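Notebook, Evstead workshop
Monday, May 11, 2026

Slate relief panels, second casting. Beca Cadwaladr wants the surface to look like natural cleft stone, but the first batch was too regular and you could see the pattern repeat from the door.

Mix today: 3000 g plaster, the gray one from Pradberg, with 125 g of black pigment. I put the pigment in the dry powder and sieved it two times. Last time I added it to the water and there were streaks on the back. Set time was longer than the bag says. I did not write down the minute, sorry.

For the texture I pressed kitchen foil into the clay bed, opened it a little, and pressed again in another direction. Beril Ertürk thinks the foil marks are too sharp and prefers wet paper. I will try both on one tile — left half foil, right half paper — and we can compare under the side lamp.

Problems:
- Two corners broke when I took the tiles out. The mold wall needs more angle.
- Small bubbles near the rim. Tap the table longer, and pour from one corner only.
- Release wax from Khosravi is almost finished. Order 500 ml.

Beca also asked if we can make the rim lighter than the face. I think yes, by rubbing the edge with fine paper after drying, but it must be tested on a broken piece first.

Ideas for the surface, to discuss:
1. Deep folds, few of them. Strong shadow, but difficult to clean.
2. Shallow wrinkles and fine ripples on a dark gray face, with a thin lighter rim.
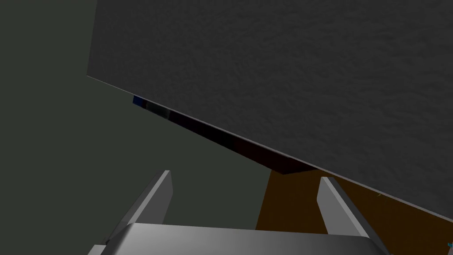

3. Flat face with sand thrown on it before setting. Cheap, and Zendthorpe already has 8 of this type in the hallway, so we can go and touch them.

Next: cut new mold walls, ask Beril for the paper she means.

Evstead Workshop Notes | Contact | © 2026 | Back to top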